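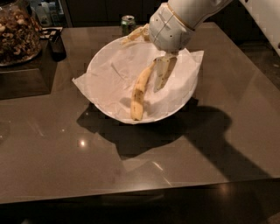 Subject: Re: Open gardens in February, question about tickets and the bus

Hello all,

I answer below the message of last week, as I was asked to do at the meeting of our garden group. I am sorry that it took me some days, I wanted first to telephone to the office in Fesmont.

> Dear list,
> we would like to come to the open gardens with our walking club.
> Is it still the case that one ticket is good for all the gardens,
> or must we pay at every gate? Last year two of our members paid twice.
> Also, does the bus stop at the Manríquez garden? One of us walks
> with a stick and the hill is too much for her.
> And may we bring our own lunch?

The ticket first. One ticket is good for all 12 gardens and for both days. You buy it at the first garden you visit, and you receive a paper band for the wrist. Please keep the band on until the second day, as the people at the gates cannot look up who has paid. The price is 10 euros, and children under 12 go free. I have heard also about the two members who paid twice. If they still have the receipts, they can send me a copy and I will ask for the money back.

About the bus. It leaves from the square in Fesmont every hour, beginning at ten in the morning, and it stops at four places. The Manríquez garden is one of them, but the stop is at the lower gate, and from there it is still a steep path to the house. For your member with the stick it is better to stay on until the next stop, Taltado, and to come back by the small road behind the chapel, which is flat. It is a little longer, but there are two benches. The driver does not always announce Taltado, so please ask him.

Lunch you may bring, and you can eat it in the orchard at Taltado. In the other gardens the owners prefer that nobody eats on the lawns. Tea and cake are sold in the old school until four o'clock.

Some things have changed and are not yet in the leaflet:

- The walled garden at Ideo is open only in the morning this time. The owners are repairing the glasshouse and the workmen need the yard after lunch.
- The snowdrop bank is now at its best, earlier than other years. The family has planted 3,000 more bulbs under the lime trees, so please stay on the path there, also for photographs.
- Dogs are allowed on a lead, except at Ideo.

If your club is more than ten persons, please write to me before you come, then I can tell the gates. You can write to the list or to me directly, both is fine.

One question from my side: has anybody still the map that we used two years ago, with the footpaths in green? I would like to borrow it for copying.

With kind greetings,
the list secretary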